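Granley Pull-On Jeans, Light Blue
Tovar Clothing > Children > Bottoms

We've been making the Granley for a good few years now, and it is still the pair we get the most letters about (yes, some of you still write letters, and we love them!). It's a soft, easy pair of jeans with an elasticated waist all the way round, so there's no button to fight with and no zip to get stuck five minutes before the school bus.

The denim comes from Jiltex, who weave it a touch lighter than the usual stuff, and we wash every batch before it's cut so that it feels nicely broken in from the first wear. Marisol Salinas drew the very first pattern on her kitchen table, and apart from a slightly longer leg, added last July after plenty of you asked for it, we've hardly touched it.

Fabric: cotton denim with a little stretch, 86 per cent cotton
Waist: full elastic, gathered
Colour: light blue
Ages: 2 to 9 years
Fit: roomy through the seat and knee, straight to the hem

Washing
Turn them inside out and wash at 30 with similar colours. The blue will soften over time, and we think they look all the better for it. They can go in the tumble dryer on low, though a line on a breezy day is kinder to the elastic. Iron the legs if you must, but leave the waistband alone.

Sizing
They come up a little generous. If your child is between sizes, go for the smaller one, unless you're hoping for a second winter out of them, in which case size up and turn the hems. Still unsure? Send Karla Bautista a note through the contact page with a waist and inside leg measurement and she'll happily help.

Orders of 20 pairs or more for nurseries and playgroups are made up separately, so please allow extra time.

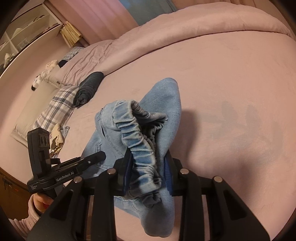
Granley Pull-On in light blue, with gathered elastic waist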